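**FOR IMMEDIATE RELEASE – Sunday, December 10, 2023**

# Trakska puts old metal bins back to work for the Christmas clear-out

Second-hand metal bins, scratches and all, now on loan from the Trakska shop on Pisach Road. Take one home, tip the odds and ends into it, sort them, bring it back. The scheme is called Zisel and runs through December and on into the new year for as long as people want it.

No deposit. Name and phone number at the counter, that's it. Loans are for a week, longer if you ring us.

## What it is

Zisel is a sorting scheme for the stuff that doesn't live anywhere. Every home has it. The drawer by the cooker, the windowsill in the bathroom, the bottom of the toy box, the bag on the back of the door that was going to the charity shop in the spring. Small things mostly. None of it heavy, none of it worth much, and it takes up a surprising amount of room.

The idea is to put it all in one open bin on a table and look at it properly, in daylight, at a height where you're not bending. Then a second bin behind the first, kept clear. Things worth keeping go over into the second one as you decide. Whatever is left in front at the end goes to the shop, the recycling or the rubbish.

We started in the autumn with 31 households signed up by word of mouth. Between them they sorted 2379 items, going by the tally sheets they handed back. Some sheets had jam on them. All of them were readable bar one, and that one has been left out of the total.

## Why metal

We were asked this a lot so here is the answer once. The bins came to us second-hand from the Toivonen bakery when it closed its back kitchen, and they are good bins. Sloping sides, so you can get a hand in and scoop. Flat bottom. They wipe down in seconds. Cardboard boxes go soggy if there's anything from the bathroom in them and people can't bring themselves to tip them out, they just fold the flaps over and put the box back in the cupboard. With an open metal bin there are no flaps to fold.

They are not pretty. The insides are scuffed, the floor has gone cloudy, and on the back wall the finish is worn away in patches. A small hole in the floor of one of them, near the corner. We're leaving it all as it is. The sum for repainting was silly and the marks make no diffrence to how they work. If you want a nice one, sorry, there isn't a nice one.

There are 20 bins for loan, which go out in pairs.

## How to do it

The sheet that goes out with each pair is short. Same text here for anyone planning ahead.

- Clear a table. Both bins on it, one behind the other.
- Fill the front bin from one place only. One drawer, one shelf. Don't mix the whole house together on the first go.
- Leave yourself space on the floor of the bin. A small heap to one side is easier to work through than a full load.
- Food comes out first. There is always food.
- Anything for washing with – sponges, poufs, flannels – can't be taken by the shop, however new it looks. Keep it or bin it.
- Plastic bits with no obvious use: ask the rest of the household once, wait till teatime, then let go.
- Set a timer for 30 minutes and stop when it goes. Carry on tomorrow.

The stopping matters. Most of the households who gave up early had tried to do a whole kitchen in one evening and were fed up by nine o'clock. The ones who did a drawer a night mostly finished.

## What turned up

Batteries, birthday candles, single gloves, a great many pens. Tape measures. More fruit than we'd have guessed, mainly apples, which roll into things. Bath poufs in every colour, blue ahead by some way. Keys. Trays and lids whose other half went years ago. One household in the flats above the launderette found the same missing library card twice, having lost it again in between.

From all that the shop got seven crates of saleable goods, and these are already on the shelves at the front. Small toys on the left as you come in, kitchen things on the right. Everything priced to go before the holidays.

"I'd walked past that windowsill for years and not seen it," said Kaisu Partanen, who runs the scheme for Trakska and wrote up this notice between customers. "You put the same things in a bin on the kitchen table and suddenly there's an apple next to a bath pouf and you think, right, what are we doing here. Ten seconds each. Off it goes. I did mine the same weekend as everyone else and I am keeping the table clear so far, ask me again in the new year."

## Borrowing a pair

Come to the shop during opening hours, any day but Monday. Bring something to carry them in or come with a car – they stack, but the rims are wide and they are akward on the bus. We can hold a pair till the end of the day if you ring first.

Please wash them before they come back. Hot water and washing-up liquid, dry with a tea towel. No scourers, they've been scoured enough.

Schools and clubs can have up to three pairs at once outside the busy fortnight before Christmas. After that, ask. Classroom cupboards are very much the sort of thing we had in mind and the tally sheet does nicely as a maths lesson.

Donations of more bins welcome. Metal, open top, sloping sides if possible, any state so long as there are no sharp edges. Leave them by the side door with a note saying who they're from so we can say thank you.

## About Trakska

Trakska is a second-hand shop and lending counter on Pisach Road. Besides the bins it lends out folding tables, cake tins, a carpet cleaner and ladders. Money from the shop pays the rent and keeps the lending free.

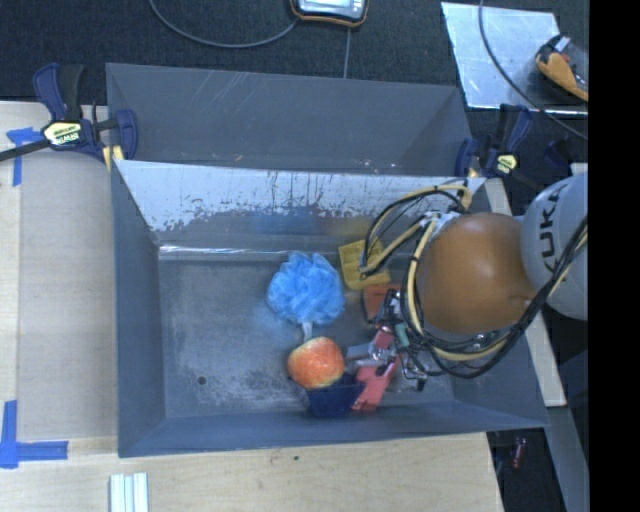 **Kaisu Partanen**

Press enquiries to the lending counter please, mornings best. Tally sheets can be sent on request, and papers are welcome to reprint the sorting list in full.

ENDS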